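March, and the rain is coming in under the back door again.

Jaxon has decided the choir will wear yellow for the spring concert. He announced it after the warm-up, when we were all too short of breath to argue. I said yellow makes me look like I've been recently ill. He said it would read beautifully from the balcony. There are 117 seats in that hall and I don't believe anyone has ever sat in the balcony on purpose. 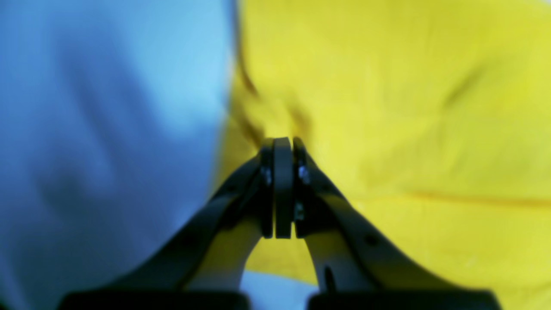
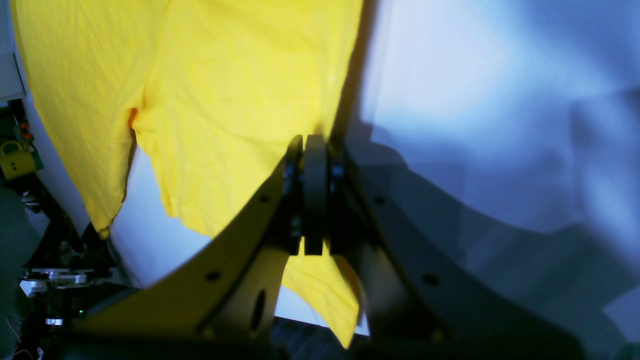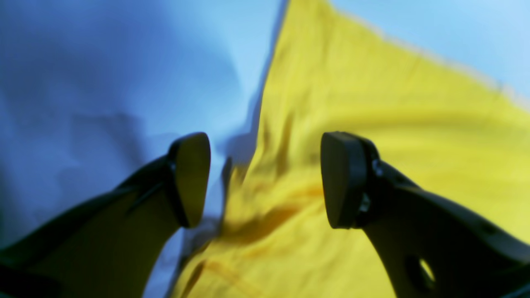 Yellow, then.

Nusrat is an alto and therefore sensible. She wanted to know whether we were still doing the Latvian piece, given that none of us speak Latvian and the one man who could fix our vowels has moved to Sirnia. Jaxon says vowels are a matter of confidence. Tanvir has so much confidence that he came in a full bar early both times and held the note while the rest of us caught up. I stand directly in front of him. My left ear is still ringing and it's past eleven.

Dues went up to $30. I paid in ones, out of spite, and then had to stand there while Cameron flattened each of them on the piano lid.

Came home to find the soup had boiled down to a kind of paste. Ate it on toast and called it a spread. Fongchan phoned in the middle to tell me about the new apartment, which has a view of the water if you lean, and a neighbor who practices the trombone. I said at least he practices. She asked if I was still thinking about quitting the choir. I told her I'd been thinking about it for four years and saw no reason to rush.

Still haven't called the man about the door. Put down the old bath mat and a towel, and moved the good shoes up to the second stair. Page 12 of the Latvian thing has a low F in it that I can only get in the mornings. The concert is at 7:30 in the evening. Will try staying up the night before, or smoking.

Need: milk, stamps, throat lozenges (not the licorice ones), something to stuff in my left ear.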